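Cube handling at Esgate goes over to the new cell in June

The Sodunard cell on the Esgate site takes over cube sorting for the night shift starting in June. It finds each cube by the printed markers on its faces, so the old hand count at the end of the bench will stop. Target output is 4000 cubes a week. The best week by hand last year was 2498.
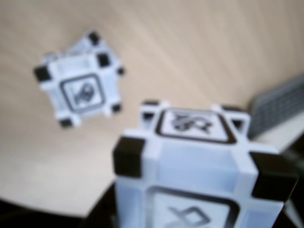
The four people now on night sorting will move to inspection and repair on days. Pay grades stay the same, and the night allowance will be paid through the end of the summer. Training is in the Wandance room and starts at 2 p.m. Sign up with your shift lead.

Day sorting stays manual for now. If the cell stops, do not reach in. Press the yellow button and call extension 300.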